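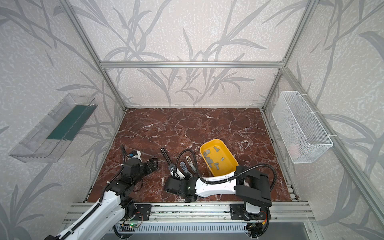 Ocampo 单元维护记录
2019年9月,周六

开机前计数器读数 3278。上次保养后的间隔已经超了,按规定最多跑 1000 次循环就要停下来查一遍夹爪和腕部走线,这次拖到现在,记在我头上。

起因是右臂。周四下班前 Jonalyn Lagman 报了两次夹持超时,位置都在托盘靠里的那一侧,手指闭合后 Flirkance 一直等不到“到位”信号,等够时间就报错回零。她复位后继续跑,没有再出现,所以当时没拆。昨天又来一次,这次左臂也有一条类似的告警,只是没有到报错的程度。

今天的顺序:
先断动力,控制电保留,两块小板不断电。
查底座螺钉和铝型材横梁。
查走线。
查夹爪。
上电,空跑,再带件跑。

底座。两臂都是通过黑色安装板固定在前横梁上的,槽里的螺母以前松过。左侧安装板的螺钉全部到位,记号线没有错开。右侧有一颗记号线偏了一点,扳手上去还能转一小段,重新拧到规定扭矩,旧记号擦掉重画。推右臂肩部,横梁没有可感的位移。横梁槽里有碎屑,吸尘器过了一遍。前面的格栅也顺手吸了,积灰比上次多,格栅没有堵死。

电路板。左侧那块绿灯亮,供电正常。红黑两根线绕得有点长,左臂摆到最低位时离横梁边很近,目前没有磨皮,先不动,下次换线时剪短。右侧那块挂在电机壳旁边,红黄线插头拔下重插,针脚没有发黑。插回去时注意锁扣,手感不明显,要听到响才算到位。Gerardo 上个月就在这里吃过亏,插头看着进去了,肩部一抬就掉。

走线。右臂从夹爪到肩部的波纹管弧度太大,前臂收回时会往外甩。扎线卡位置往肩部方向挪了一格,甩动小了一些,管子在肩部外侧仍然会卷一下,不影响动作。左臂卷线没有拉直的情况,伸到最远时还有余量。试过把右臂波纹管收得更紧,结果腕部转到底时把管接头往外拽,又放回来了。松一点没关系,紧了会出事,后面接手的人不要再收。

侧墙上的网篮扎带检查过,没有松。网篮里不要再放重东西,Rogelio 上次塞了一盒螺钉进去,铝型材接头处能听到响。
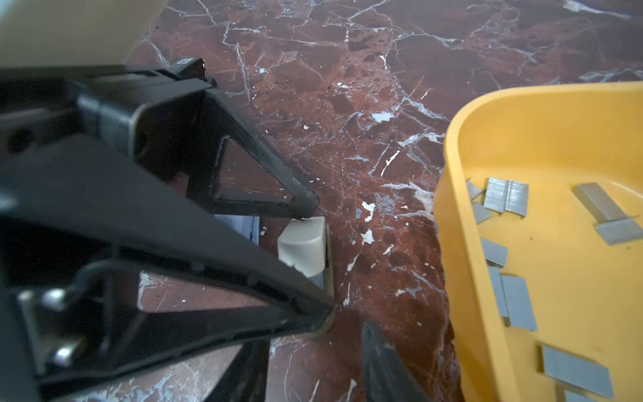
Efren Manalastas
设备维护工程师,Ocampo 单元

夹爪这部分写细一点,Wilfredo Tan 周一要接着做。

手指内侧边有磨损和擦痕。桁架式的三角镂空结构,逐根筋看过,没有裂纹和发白的地方。用塞尺量指尖合拢后的间隙,上下两指不平行,靠根部先碰上,指尖还留着缝。夹白色小块这种有一定厚度的件没有问题,夹灰色小条的时候接触面只剩一截,电流上得慢,软件就认为没夹到。两次超时都是夹小条,对得上。

腕部外壳上的两颗银色螺钉,下面那颗松,上面那颗正常。拆下来看螺纹没有滑牙,清干净后涂了低强度螺纹胶装回。不要用高强度的,外壳是塑料,下次拆会把嵌件带出来。旁边那根细黑线是绕过外壳走的,拆壳之前先把它从线槽里挑出来,装回时保持原来的弧,别压在壳缝里。

间隙调整:松开连杆端的锁紧螺母,往闭合方向转,每次转一点,合拢一次,再量。第三次调完以后指尖和根部同时接触。左臂同样量了一遍,偏差小得多,没有调,只做了清洁。

零点重新标定。Flirkance 里进入夹爪维护页,选单侧,让手指低速合到底,读编码器值。右臂旧零点偏移是 81,新值 37,单位都是编码器计数。左臂没有改。写入以后必须断一次控制电,否则界面上显示新值,控制器里用的还是旧值。这个问题跟 Ilavell 提过,他们答复要等 12 月的固件。

上电后先空跑,两臂轮流抬起、收回、横移,听肩部和肘部有没有异响。右臂肩部在刚起步时有一声轻响,转几圈以后没有了,可能是停得久,先观察。

然后带件跑。黄色托盘放在台面原位,没有做定位销,靠人摆,摆偏了影响很大。大理石面滑,手指碰到托盘边会推着它走,推过一次以后后面所有抓取点都跟着偏。今天带件跑的前半段就碰歪过一次,停下来摆正后继续,后半段没有再碰到。夹持超时没有复现,右臂闭合电流上升比调整前快,曲线存在共享盘 Ocampo 目录下。

另外台面反光对腕部视角的图像有影响,顶灯直照的那一片,白色石纹和高光混在一起,小件的边缘分割不稳定。托盘里面是黄底,灰色件的对比度够,影响小;件落到石面上就难找。曝光先降了一档,没有动识别参数。降完以后托盘内的结果没有变差。参数要不要重调由 Jonalyn 定,我这边不改。

备件:Tinent 的右臂手指只剩一套,已经在系统里提了申请,等批。内侧边再磨下去,调间隙就补不回来了。换的时候两指一起换,不要只换一根,上次混装以后标定怎么做都不准。

遗留:
右臂肩部起步异响,Wilfredo 周一开机时再听一次。
左侧红黑线过长,下次换线处理。
托盘定位,Gerardo 想在石面上贴两条低的挡边。我的意见是用可以撕的胶,别打孔。
闭合超时的阈值这次没有放宽,请不要为了少报警去改它。

计数器没有清零,从 3278 往后接着记。工具已归位,塞尺在左边抽屉,扭矩扳手 Rogelio 借走了,周一上午还。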